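MARULANDA – Marulanda College senior distance runner Unai Casado has been named the Folero Conference Men's Track Athlete of the Week, the league office announced on April 20, 2025.

Casado won the 5,000 meters at the Merkix Invitational, finishing 11 seconds ahead of the runner-up. He ran in fourth place through the first 3,000 meters, moved to the front with four laps remaining and closed with his fastest lap of the race. The result is a personal best and ranks second in program history at the distance.

The weekly honor is the third of Casado's career and his first since February, when he was recognized during the indoor season for a win in the 3,000 meters. He is the only Marulanda men's runner to receive the award this spring.

"The plan was to sit in the pack and keep the first two miles even," Casado said. "The pace was a little slow early and I had more left than I expected. I went when the group started to spread out."

Casado also ran the third leg of the distance medley relay, which placed fourth. He has scored in all five of his outdoor meets this season, with two wins and no finish lower than fourth in an individual event.

Head coach Anselmo Prieto said the result was in line with recent training.

"Unai has been healthy since the winter and his workouts have been consistent," Prieto said. "We cut his mileage slightly before this meet and will build it back up for one more week. He will run one event at the next meet – the 1,500 – and then we taper."

The Marulanda men scored 65 points at the invitational to place third in the team standings. Ivason won the team title. Marulanda had 8 athletes record personal bests at the meet, including both entries in the 3,000-meter steeplechase and the top finisher in the javelin. Attendance was announced at 1,523.

Nominations for the weekly award are submitted by each member school's sports information office. Selections are made by the conference office. Relay performances are considered under a separate category.

UP NEXT
Marulanda returns to competition at the Ivason Twilight, the last regular-season meet before the Folero Conference Outdoor Championships. Field events open the schedule, followed by the running events in the evening session. A full schedule, heat sheets and live results will be posted on the meet page. Entry lists are subject to change until the close of declarations.
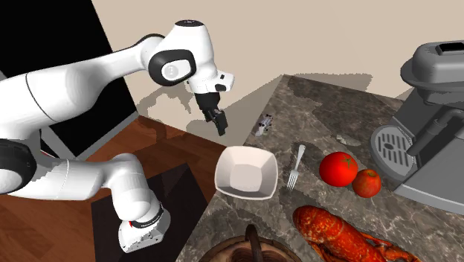

Rendering: white robot arm beside a dark marbled stone countertop.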